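Trois semaines avec les reflets

13 mars 2026

Je reprends ce blog après une longue pause. En novembre j'avais promis une suite sur la calibration, et finalement je parle de segmentation, parce que c'est elle qui a mangé tout mon temps.

Pour ceux qui arrivent maintenant : je travaille sur Turkach, un petit module de perception qui doit donner au planificateur une liste d'objets avec, pour chacun, une pose et une direction d'approche. Le planificateur s'appelle Nkosi et il est écrit par Primo De Luca. Nos deux programmes se parlent par un format de message que nous avons changé déjà quatre fois, et je crains que la cinquième n'est pas loin.

Le problème du mois, ce sont les paires. Pour un détecteur ordinaire, une chaussure est une chaussure. Mais si la tâche dit « prendre la paire bleue », il faut que le module sache laquelle va avec laquelle, et qu'il le sache avant que le bras commence son mouvement. Ma première méthode était naïve : je calculais un vecteur d'apparence par masque, puis je reliais les voisins les plus proches. Sur mes 573 images annotées, cela marchait bien avec les couleurs vives et très mal avec tout ce qui est noir. Deux modèles noirs différents posés côte à côte, et le module fabriquait un couple mixte avec une confiance magnifique.

J'ai donc ajouté un terme géométrique. Les deux chaussures d'une paire ont presque toujours la même hauteur et la même orientation, alors je pénalise les couples qui ne respectent pas cela. Ensuite je résous l'affectation globalement, et plus du tout de proche en proche. Le calcul prend 12 millisecondes, ce qui me laisse de la marge.

Le deuxième souci est le métal. Les tubes polis renvoient la lumière et la carte de profondeur se remplit de trous le long des barres. Nkosi interprétait ces trous comme de l'espace libre – il voulait passer à travers l'étagère. Maintenant je marque ces pixels comme « inconnus », et un inconnu coûte aussi cher qu'un obstacle. C'est prudent, peut-être trop.

Le cas que j'utilise le plus pour les tests de régression contient les deux difficultés ensemble, avec des chaussons beiges en haut et trois paires en bas, talons vers nous.
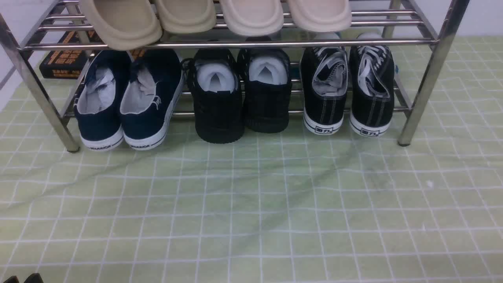

Yae Takagi m'a écrit après avoir lu le brouillon que ma pénalité d'orientation va casser dès que quelqu'un range ses chaussures tête-bêche, et qu'il vaudrait mieux comparer les angles modulo 180 degrés. Elle a raison. J'ai essayé hier soir, c'est une ligne à changer, mais il faut refaire le réglage des poids et je n'ai pas encore relancé l'évaluation complète.

Il reste aussi la question des chaussons. Leur couleur est si proche que le vecteur d'apparence n'aide presque pas, et c'est la position qui décide. Je réfléchis à renvoyer deux hypothèses au lieu d'une, avec leurs scores, et laisser Nkosi choisir. Primo n'est pas enthousiaste (cela fait la cinquième version du format).

Le code est sur la branche « paires », sans documentation pour l'instant. Si vous l'essayez, mettez le seuil de profondeur à 10 mm, la valeur par défaut est mauvaise.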